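How Do You Teach a Robot to Make Lemonade?

Hi! I'm Baltasar Navarrete, and I get to teach robots for a living. Kids ask me all the time how a robot knows what to do. Does somebody type in every little move? Well, people used to do a lot of that, and some still do. But the robot arm I work with learns a different way. It learns from examples, a bit like you did when you watched a grown-up tie a shoe.

Here's how it goes. I hold a set of controls, and when I move my hand, the robot's arm moves too. Say I want it to drop a slice of lemon in a cup. I steer the arm over to the lemon, close the gripper (those are its two fingers), carry the slice across and let go. Plop! All that time, a computer is saving what the camera sees and how the arm moves. One try from start to finish is called a demonstration. My friends at Patton, where I work, just say "demo."

Then I do it again. And again. Our lemon job has 411 demos so far! My record is 20 before lunch, and boy, was my wrist tired.

You might be thinking, why so many? Isn't one enough? Try this. Pretend you only ever saw one dog in your whole life, and it was a small white one. Then a huge brown dog walks by. Would you know it was a dog? Maybe not! The robot has the same trouble. If the cup is always in the same spot, the robot may only learn to go to that spot. Move the cup over a little and, oops, lemon on the table.

So between demos I change things. I slide the cup to a new place, or I turn the cutting board. I leave other stuff lying around too, like a towel or a scoop, so the robot gets used to a messy table. Strips of blue tape on the table help me keep track of which places I've already used.

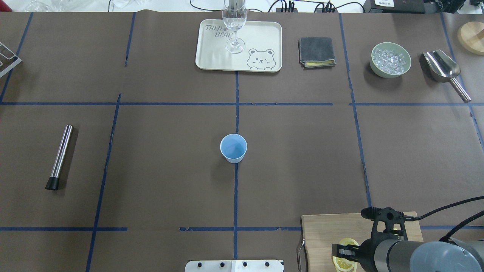

I mess up sometimes, of course. Once I dropped the same slice 4 times in a row. Demos like that get a note next to them, so that the computer doesn't copy my clumsy moves by accident.

When we have a big enough pile of demos, the computer studies them and looks for patterns. That part is called training, and ours takes 11 hours, so we start it at night and go home. In the morning I put out a fresh lemon, take my hands off the controls and let the robot try it alone. I always hold my breath a little!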